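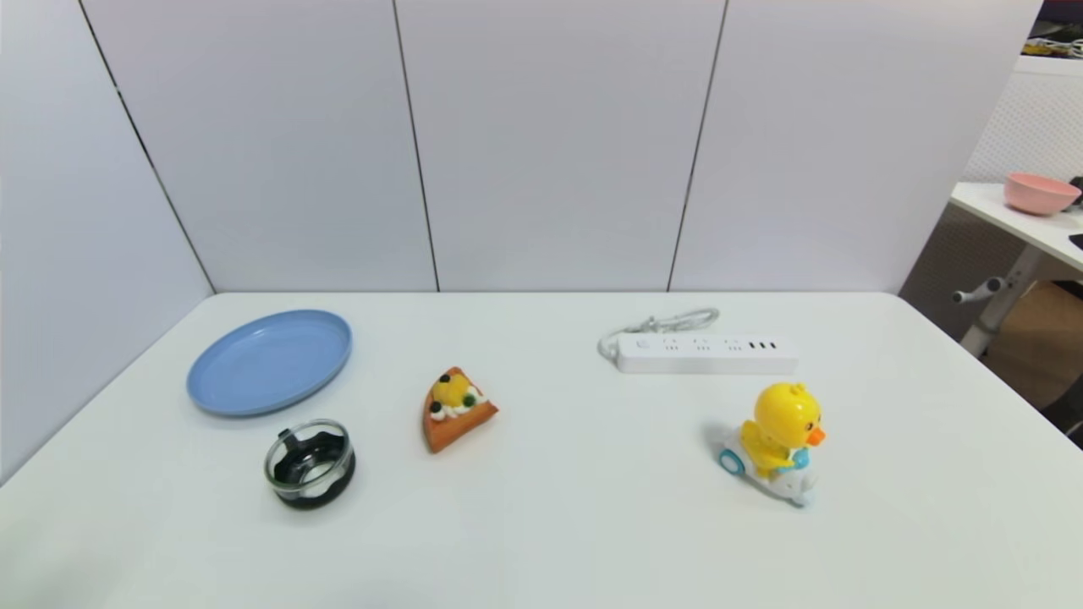 Handout 8: Sorting the odds and ends

Search this site Search

Okay, so last time we did shelves and I talked way too long about labels (sorry to everybody who missed the bus). Today is the part of the home organizing course I like best, the stuff that has no home. You know the stuff. It gathers on any flat surface and sits there until company comes.

Look at the tabletop. A light blue plastic plate, a little round container with a black base, a toy pizza slice, a white power strip, and a yellow duck on a scooter. I would love for you to argue about where they all go!

Step 1. Say where each thing gets used. Out loud, please. Use, I mean, and forget about what it's made of. Last June half the group put the plate in the kitchen and the other half put it with the pizza slice as play food, and both are fine with me as long as you pick one and stick to it.

Step 2. Deal with the cord. The power strip has its coiled cable curling out in front of it, and a cord like that will grab every small toy in the house. Wind it in loose loops and put a soft tie on it. I use the Duvis ties, which come 35 to a bag, but a strip of old T-shirt works too. Then it goes in the cord drawer, away from the toys.

Step 3. Toys. The duck and the pizza slice can share a bin if they belong to the same kid. Giang Triệu keeps pretend food separate from anything with wheels, and her bins do look better than mine.

Step 4. The open container. Decide today what it holds! Mine at home started out with paper clips and now it has 33 buttons and a key to I don't know what.

For next time: clear one surface at home, any size, and write down the thing you had the most trouble placing. Bring the list. Teun Smits has the spare bins if you need to borrow a couple, and please read the Filtuner pages on drawer dividers, at least the first half.

Contact: Vesela Stojanovska, Trutport Home Skills | © 2021 | Back to top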